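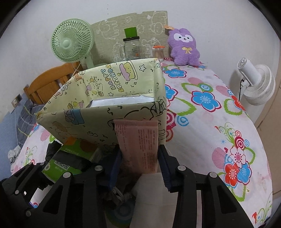
Boxes, baskets and small packets
Speaker notes, Haworth evening talk, 35 minutes with questions

Opening (3 min)

Welcome, phones off, handout is on the chairs. Say who the talk is for: anyone who puts together snack boxes, party boxes or care packages at home or for a group.

Ask for a show of hands. Who has a drawer of snack packets they have lost track of? Wait for it.

My own numbers, read them out slowly. Last year at the Zorkwood center we packed 300 boxes. That came to 3,434 packets handled one at a time. Most of what I have to say tonight comes from getting that wrong in the first month.

The box (8 min)

Start with the container, then buy for it. People do it the other way around and end up with a box that won't close.

Birthday paper on a box does half the work. Yellow cartoon paper with the greeting printed on it is fine for a child, and you can skip the card. If you are wrapping the inside panels too, check which way the lettering runs before you tape. On mine it ended up sideways. Kids don't care. Grandparents mention it.

Fold the paper over the rim and press the corners down hard. Corners wrinkle first. Double-sided tape holds better than glue stick there.

Thin, flat packets go in standing up with the sealed end at the top, like files in a drawer. You can flip through them, and you get more in. Heavy or round things go flat on the bottom.

Pass around the Fenis sample box here. Ask for it back.

The table (5 min)

Clear it first. Put a cloth down, any cloth. A floral one is what I have. Small print is easier to read when the packets are not sliding around on a bare table, and you can shake the crumbs out after.

Keep one side for what is coming in and the other for what is done. If two people are packing, they each get their own box. Sharing a box is slower. We timed it one Sunday.

The basket (8 min)

A basket is for things that get used up and refilled. A gift box gets packed once. Don't mix the two jobs.

Get one with a fabric lining. Packets have sharp crimped corners and they catch on bare weave. If the lining comes out, wash it between refills.

Turn every packet over before it goes in and look for the date. It can be anywhere, and it is often stamped right across the artwork. The green one on the slide has 20251101 in black, running sideways over an orange patch. Year, month, day, so November 1, 2025. The number by itself does not say if that is the day it was made or the day to eat it by. You have to find the wording on the pack, and if you can't read the language, ask someone who can or use a translation app on your phone.

Write the date again on a small sticker, large, in marker. Earliest dates go to the front.

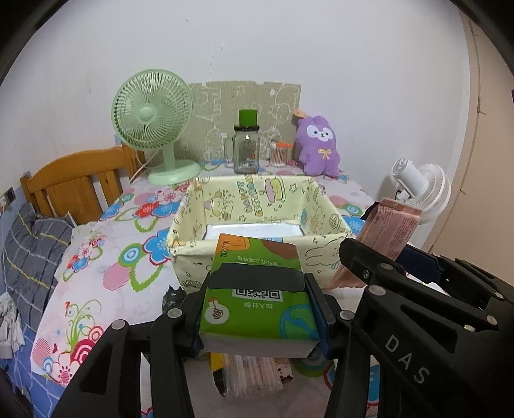 Supplies (4 min)

Westar stickers, the small white ones. They peel off clean.
Marker, medium tip. Test it on a shiny wrapper first.
Double-sided tape, two rolls.
A tray for anything you are not sure about. Empty it before you go home.

Questions (7 min)

Likely ones: chocolate in summer (leave it out), allergies (keep nuts in a separate box, label the lid), mailing (use an outer carton, gift paper tears).

Leave the sign-up sheet by the door. Stack chairs.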